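Why Do We Sleep?
By Dineo Rampersad

Every night, all over the world, people do something rather odd. They put on soft clothes, climb into a soft place, shut their eyes and stop paying attention for hours and hours. You do it, your teacher does it, and so does the grumpiest, busiest grown-up you have ever met. Your dog does it too (and probably has a few extra goes during the day, on the good couch, where he isn't allowed).

When I was 7 I thought sleep was a terrible waste of time. I was quite sure that all the interesting things in our house happened after my bedtime, and I used to lie there with my ears stretched out as far as they would go, trying to catch them. Mostly I heard the dishes being done. So let's have a proper look at what sleep is for, and you can decide for yourself whether it is a waste.

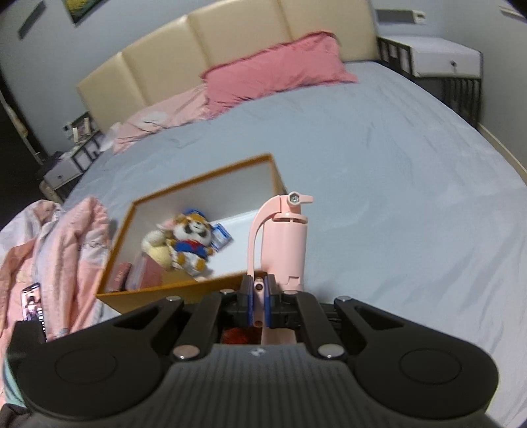

Your body keeps working right through the night, even though you don't feel a thing. Your heart keeps beating, your lungs keep puffing in and out, and your muscles get a chance to mend after all that running and climbing. Your body also lets out more of something called growth hormone, a sort of chemical message that tells your bones and muscles to get bigger. It can do all this under a doona or a heavy blanket, or on a hot night with only a plain pale blue-grey sheet on the mattress, like the one in my photo. The colour of the sheet makes no difference at all to your bones, though you may have a favourite, and I think that's perfectly reasonable.

Then there is your brain, and your brain is very busy indeed. Think of everything that went into it today – the spelling words, the joke your friend told at lunch, the way to hold a cricket bat, the smell of the bus. While you sleep, your brain goes back over a lot of this and helps the useful bits stick. That's why a tricky tune on the recorder is sometimes easier the next morning, when you haven't practised at all in between.

Sleep comes in different kinds, and you travel through them again and again during the night. First you drift into light sleep, when a small noise might wake you. After that comes deep sleep. If somebody has ever carried you in from the car and you knew nothing about it until breakfast, you were probably in deep sleep. And then there is a kind called REM sleep, which is short for rapid eye movement. Your eyes flick about behind your closed eyelids as if you were watching a very fast game of tennis. Most of your really colourful dreams happen then.

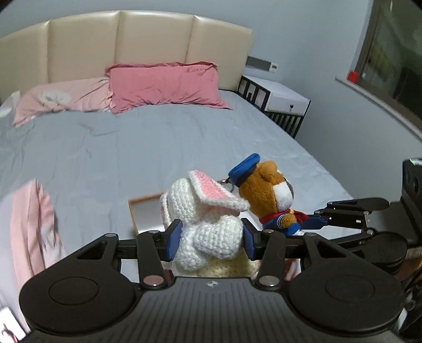 Dreams are still a bit of a puzzle, even to scientists who have studied them for years and years. Some think dreams help us sort out our feelings. Some think they are what happens when the brain shuffles its memories about, a little like tipping out a drawer to find one sock. I once dreamed that my nanna was driving a tram along the bottom of the sea, and I have never worked out what my brain was looking for in that particular drawer.

How much sleep do you need? More than your mum or dad, that's for certain. Most primary school kids do best with between 9 and 12 hours a night, and babies need even more, though they do like to have it in little pieces, as any tired parent will tell you.

If you find it hard to drop off, try doing the same few quiet things in the same order every evening. You might have a bath, brush your teeth and read a chapter of your book. Turn screens off well before bed, and keep your room dark and a bit cool. Lots of children like to cuddle a favourite toy, and plenty of grown-ups still keep one somewhere nearby. If you are worried about something, tell a person you trust before the light goes out. And if you often feel tired during the day, even after a long night in bed, let a grown-up know so they can ask your doctor about it.

Something to try at home: keep a sleep diary for 15 days. Each morning, write down when you went to bed, when you woke up and whether you remember a dream. Do it straight away, before you've had your toast, as dreams melt very quickly!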